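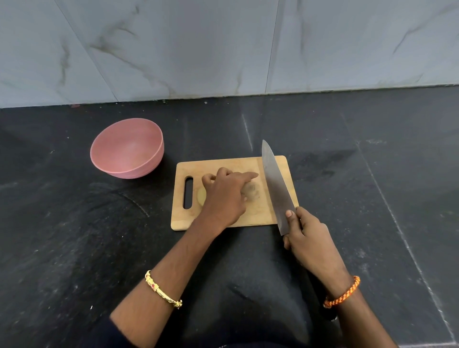

Blog > Going Out > The Flalness Lights

I went to the Flalness winter lights again in December, and I am still a little angry about the parking. It cost more than my ticket! I know a town must earn something from its visitors, but I paid in coins, in the rain, at a machine that did not want my coins.

My first time there was in 1995. Then it was one street with lamps in the trees and a man who sold soup from his garage. Now there are 36 stalls, and you wait up to an hour for the big wheel. From the top you see the roof of the Solheim hotel and a lot of fog.

The music is the same as before - the brass band stands by the bridge and plays too fast. I like them very much. I stood near the tuba until my feet were cold, and then I bought a paper bag of almonds which I should not have finished alone. 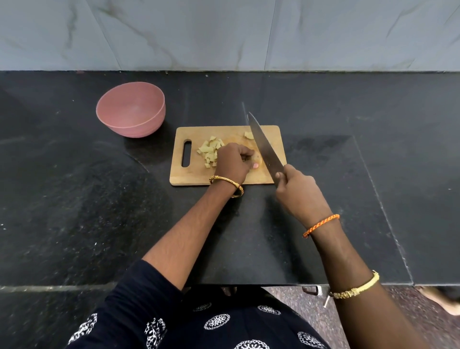

The bowl and the cutting board on the kitchen counter.

My advice is to come at four o'clock, when the lamps are just turned on and the families with strollers have not arrived yet. Take the bus from Wallwood. Skip the ice cave, it is a tent with blue light and a very loud fan. I will probably go in again next year, my nephew likes the fan.

Contact | © Ragnvald Strand | Back to top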